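The Weletier Robot Club: How Our Tidying Robot Works
A page for younger visitors

The Weletier Robot Club is open to pupils aged 9 and over. This year the club is taking part in the Girau Challenge, in which every team must teach a robot arm to tidy a table. The best possible score is 1000 points.

A robot arm has joints, just as a human arm does. The shoulder and the elbow carry the gripper to the right place. The gripper does the work of a hand.
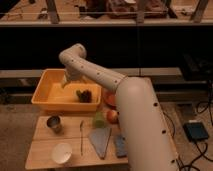
What is on the table?

Members choose everyday things of different shapes. An apple is round and may roll. A sponge is soft and may be squashed. A cup is hollow, so the gripper must approach it with care. A folded cloth is flat and gives the gripper very little to hold.

Before each attempt, members agree which object the arm should reach for. The arm is then moved over the table, and the gripper is lowered towards the object. A clear plastic cup lying on its side is one of the harder tasks, as it can be difficult to see. 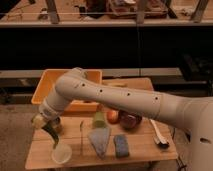 Does the robot know what an apple is?
The robot does not know about apples as you do. It has never tasted one. It compares what its camera sees with many earlier examples and works out which one is the closest match.

How does the robot learn?

Every attempt is saved on the club computer. The club calls its collection Ukine, and it now holds 2853 attempts. Attempts that go wrong are kept too, so that members can study them and change the program.

Members take turns at the computer and write their results in the club book. Hands must be kept away from the table while the arm is moving.

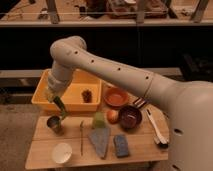

The gripper holding a dark green object near the bin.

Words to remember

Joint: a place where the arm can bend.
Gripper: the part that takes hold of things.
Program: the instructions a robot follows.

The club meets in the Botha Room at 4 pm during term time. New members should bring a signed form from a parent or carer.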